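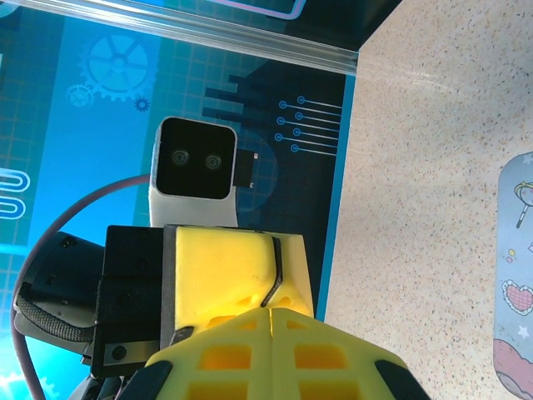

How to Clean a Small Dry-Erase Board and Keep It Clean

Updated Dec 11, 2023

Small boards get dirty faster than big ones. The same few inches are written on and wiped over and over, and the ink that doesn't come off turns into a gray film. The steps below work on most coated boards up to 14 inches wide. Check the maker's label first if you still have it.

What you need

A dry eraser
Two soft cloths, cotton or microfiber
A small bowl of warm water
Dish soap
Rubbing alcohol, for old marks only

Step 1. Wipe it dry

Lay the board flat on a table. Start at the top edge and pull the eraser straight down, lifting it at the bottom before you begin the next stroke. Scrubbing in circles moves the ink dust around and pushes it into the corners.

If the eraser leaves streaks, knock it against the inside of a trash can and try again. An eraser that still streaks after that needs washing or replacing.

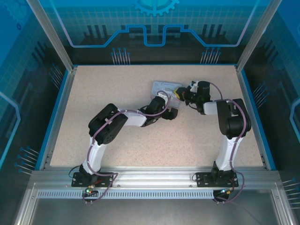

Short notes are easier to remove than a full board of writing, and where you put them matters a little too. Keep to one area and the rest of the surface needs only a light wipe. With the words along the upper part, as on this board, you can bring a block eraser in from the side and work across the line before doing the downward strokes. Hold the far edge with your other hand so the board doesn't slide.

Step 2. Wash off the film

Put 2 drops of dish soap in the bowl of water. Dip a cloth, wring it out well, and wipe the whole surface. Go over it again with plain water, then dry it with the second cloth. Don't let water sit along the edges, where it can get under the coating.

Step 3. Treat old marks

Writing that has been up for weeks may not move with soap. Go over it with a dry-erase marker, wait eight seconds, and wipe. The fresh ink loosens the old. If a shadow remains, dampen a corner of the cloth with rubbing alcohol and rub only the mark. Rinse and dry the spot afterward.

Test the alcohol on a corner first. I used it on a Drallel board last June without trouble, but an older Predance board went dull where I had rubbed.

Step 4. Put things away

Store markers flat with the caps pushed on until they click. A lidded tin is a good size for markers and a folded cloth. Keep the eraser out of it until it has been knocked clean, or the dust ends up on everything else.

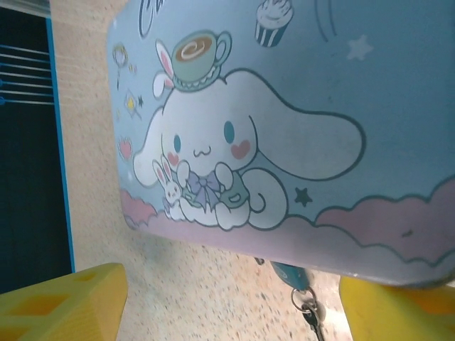

Ans Coppens wrote that the soap step worked on a board she had almost given up on, but that it took 9 passes with the cloth, changing the water halfway through. She also lets the board dry overnight before writing on it again. A few hours has been enough for mine. If the marker skips or beads up, there is still soap on the surface, so repeat the plain water rinse.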